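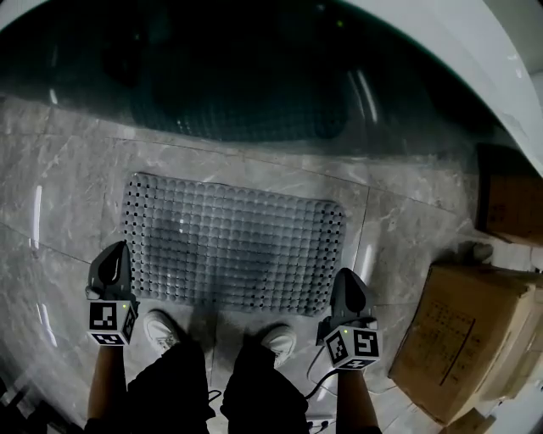 Berenice Cárdenas
I don't buy the idea that a long soak cleans a mat. I've had the bumpy kind for years and all a tub full of water ever did for mine was make the slime slipperier. You still have to flip it over and go at the underside with a brush, so you may as well start there and save the water.

Also, what's the plan for drying? A clean mat put away damp is a dirty mat by August.

Jovita Esquivel
The plan was to ask you people, hence the thread.

To repeat what I asked at the top for anyone coming in on page 2: I have a dark gray mat with the rows of little cups and a lighter gray bubble one with drain holes. I want to know (a) if soaking does anything, (b) if either kind is worth keeping in a freestanding tub with a curved floor, and (c) if I'm going to regret the light one on the tile. The label on the light one says "Tevitz, 200 point hold," whatever a point is.

grout_about_it
A point is whatever the marketing department had left over that afternoon.

(b) is the only question that matters. Cups need a flat, smooth surface. Freestanding tubs are flat for a strip down the middle if you're lucky, and then they start climbing. The cups on the slope never seat properly. You press them down, they look fine, you get in, and the edge lifts. An edge that lifts is worse than no mat.

(c) Cups on floor tile, no. They catch on the grout lines and let go. For outside the tub you want fabric with a rubber back.

marlowe77
Disagree on (b). We've had a Hindov in a curved acrylic tub for ages and it has never budged. You fill the tub an inch first, lay the mat, walk your heel down the center and then out to the sides. If you put it in dry it won't hold, and then people go online and say mats don't work.

grout_about_it
I've done the heel thing. I've done it with warm water and I've done it with cold. Did you ever try pulling up a corner after you'd been in for ten minutes? Not the middle, a corner.

marlowe77
No, why would I be pulling corners up in the bath?

grout_about_it
That's my point. You don't know if it's holding. You know you haven't fallen.

marlowe77
Not falling is what I bought it for.

Jovita Esquivel
OK, I took the advice and moved things around a bit before deciding anything. Ours is the oval kind that stands out in the room, so there's no ledge and no wall to hang a mat on, and every suggestion that begins "just drape it over the rail" is no use to me.

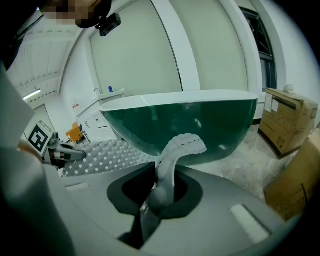
Which brings me to the rim. I've seen people say to hang the mat over the side of the tub with the cups facing out. On a rounded rim that sounds to me like a mat that slides off in the night and scares everybody. Has anyone here done it for more than a week? I mean personally, not a cousin.

tubthumper_lou
Done it, two winters running. It slides if you hang it lengthwise with more weight on one side, so hang it across, even on both sides. Cups IN for the first hour so they grab a little, then flip it. It drips on the floor, put a towel down.

And yes I know that's fussy. I'm retired.

Berenice Cárdenas
So you have to come back an hour later to turn over a bath mat. Do you hear yourself, Lou?

tubthumper_lou
Every word. My mat is five years old and doesn't smell.

pennyfarthing_k
Can I ask the dumb question? Why does a bath need a mat at all if there's no shower over it? I can see it for standing under water with soap running down your legs. In a tub you sit. I took mine out last spring and the tub has been ten times easier to clean. The mat was the thing making the dirt.

marlowe77
You have to stand up to get out.

pennyfarthing_k
I hold the rim.

marlowe77
With soapy hands. Good luck.

grout_about_it
Penny's not wrong about the dirt, though. Lift any mat that's been left down for a month and look at what's under it. Every cup has left a ring. I had to use a paste and a lot of elbow on my sister's tub, and it still isn't right. A mat that lives in the tub is a bad idea in any tub. If you use one, it comes out every time, and once you're at that stage most people quit using it.

Berenice Cárdenas
Same experience with the rings. Mine came off with plain baking soda, so try that before the paste. I wouldn't put anything gritty on acrylic.

cuevas_convert
Nobody's mentioned the washing machine? I put my Cuevas mat in with two old towels, cool wash, no spin. Comes out like new. Soaking is for people without a washer.

Berenice Cárdenas
I tried that with a different brand and it came out with a split straight through a row of holes. I'd want to see the care tag first. And what did your "no spin" look like? Mine held about a bucket of water in the cups and dumped it on the laundry floor when I lifted it.

cuevas_convert
Can't speak for other brands. Hold it over the drum and shake.

Jovita Esquivel
No washing machine tag on either of mine. The light one has no instructions of any sort, only the hold claim, and it was 11 dollars so I wasn't expecting a manual.

I'm skeptical of the vinegar people too, by the way. Every article says one cup of white vinegar in a full tub. One cup! In that much water you might as well show it the bottle. If vinegar does anything it has to be on the mat itself, and then you're scrubbing anyhow, and we're back to what Berenice said at the start.

tubthumper_lou
Dish tub. Fold the mat in a dish tub with hot water from the tap, splash of vinegar, half an hour. No need to fill a bath for it. But do scrub, she's right about that.

grout_about_it
Never mix it with bleach, for anyone reading along who was about to.

marlowe77
There's a spray, Tullard 204, that I use on the shower door. Works on the mat as well. Spray, leave it, rinse.

grout_about_it
"Works" meaning what? It smells like lemon afterward?

marlowe77
Meaning the pink stuff goes away.

grout_about_it
For how long?

marlowe77
A couple of weeks. Same as with your brush, I'd bet.

Jovita Esquivel
I'd take a couple of weeks.

Next thing, then. I've been looking hard at the holes, and I think this is where the two types differ and where most of the reviews are useless. If the holes are small they clog with hair and soap and the mat floats up on trapped water. If they're big you get less grip. I bent the mat back on itself to see whether the holes open up enough to get a brush through, and I came away thinking an old toothbrush is the only thing that would fit. 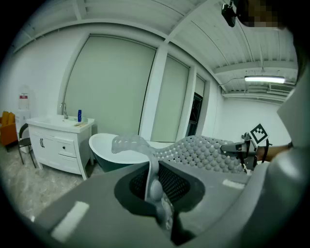
Storing it is the other half of this. There's a vanity with doors and drawers right there, and it's the obvious spot, and I'm sure it's the wrong one. A rubbery mat in a closed cupboard with the spare soap? I give it a week before the whole cabinet smells. So far my best idea is standing it on end, loosely rolled with the bumps outward, on the floor beside the tub. It isn't pretty.

pennyfarthing_k
Or hear me out. No mat.

Berenice Cárdenas
Don't roll it. Rolled mats remember being rolled, and then you've got a curl at each end and your toes find it. If it can't hang, lean it flat against something with a gap behind. A toothbrush is right for the holes. Do it from the underside, or you push everything down into the cups.

tubthumper_lou
Over the door on a pants hanger. The kind with clips.

grout_about_it
The clips leave dents in the edge, and a dented edge is an edge that won't seal. But I've already said I don't think the edge seals anyway, so sure, use the hanger.

marlowe77
High praise.

Jovita Esquivel
The hanger is the first thing in this thread I can do tonight without buying anything. I've got one with wide padded clips, so we'll see about the dents.

Where I am now: toothbrush from the back, vinegar in a dish tub with hot water, hanger on the door. Dark mat gets tried with the inch of water and the heel, and yes, grout, I'll pull on a corner. I'm still not convinced by the 200 whatevers, and the light one is not staying on the tile. If the corner lifts I'm going over to Penny's side.

pennyfarthing_k
Plenty of room over here.

grout_about_it
Pull it at the slope end, by the way, where your back goes. Everybody tests the drain end and says it's fine.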